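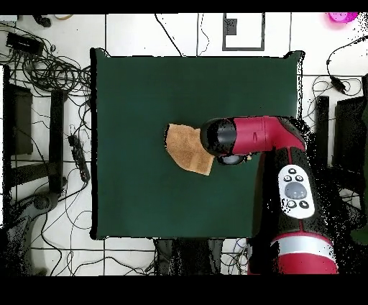

Most of the cloths in my kitchen drawer are older than my kitchen. One was a bath towel until I cut it up, four are from a pack my mother gave me when I moved out, and the rest used to be shirts. I have bought paper towels twice in my life, both times for a party. I think more people should go back to rags, and I think councils and shops could make it easier than they do.

My main objection to the paper kind is that it has made us worse at cleaning. A sheet of paper is good for one small spill. People know this, so they wipe the spill and stop. With a damp cloth in your hand you carry on to the next bit of worktop, and the cupboard door, and the crumbs by the toaster, and then you rinse it out. The job takes the same couple of minutes and you end up with a clean kitchen.

The second objection is money. I kept my receipts for a year when I shared a house in Tollow with three other people, because we split everything and somebody had to. We spent £63 on kitchen roll. That isn't a fortune, but all four of us were complaining about the price of butter at the time. When I moved into my own place I stopped buying it and didn't miss it.

I know the argument on the other side, and part of it is fair. Cloths get filthy. A wet cloth left in a heap by the sink will smell by the evening, and wiping a chopping board with it after raw chicken is a bad idea. The answer is to have plenty of them. I own 28, and I use a fresh one each morning and another after anything to do with meat. The used ones hang over the side of a bucket until they are dry and go in with the towels on a hot wash. It adds nothing to the number of loads I do.

People with small children or a bad back may not want one more thing to wash, and I wouldn't argue with them. Hospitals and care homes have their own rules for good reason. I'm talking about ordinary homes with a washing machine and an ordinary amount of mess.

What bothers me more is how hard it has become to buy a decent plain cloth. The supermarket in Tollow has a whole aisle of wipes, sprays and rolls, and one hook with microfibre squares on it, five to a pack. Microfibre picks up dust well, but it sheds bits of plastic in the wash and goes greasy in a way that cotton doesn't. If you want cotton you have to go to the hardware shop or the market.

Ottavio Benedetti has the household stall on the market. He sells cotton dusters and old-fashioned floor cloths, and in November he had bags of cut-up hotel towels at a price I thought was a mistake. He told me garages and window cleaners buy most of them. Hardly anyone buys them for the house. I bought two bags, one for me and one for my sister, who hasn't thanked me.

Those hotel towels are the part I think a council could help with. Our textile bank takes clothes that are clean and fit to wear and asks you to keep everything else out of it. So a worn towel goes in the bin, and the person who threw it away buys a roll of paper on the way home. A bank for worn cotton, with someone paid to cut and bag it, would be cheap to run compared with most of what comes up at council meetings. I wrote to mine to suggest it and got a reply saying my comments had been passed on.

Until then it's a matter of scissors. Cut off the hems, because they hold water and dry slowly. Towelling drops fluff for the first few washes, so do those with other towels and keep them away from anything black. T-shirts make the best window cloths. Polyester shirts are no use, as they only push the water about. An old flannelette sheet is the best thing of all, and one double gave me enough to fill the drawer and leave a pile in the shed for the bikes.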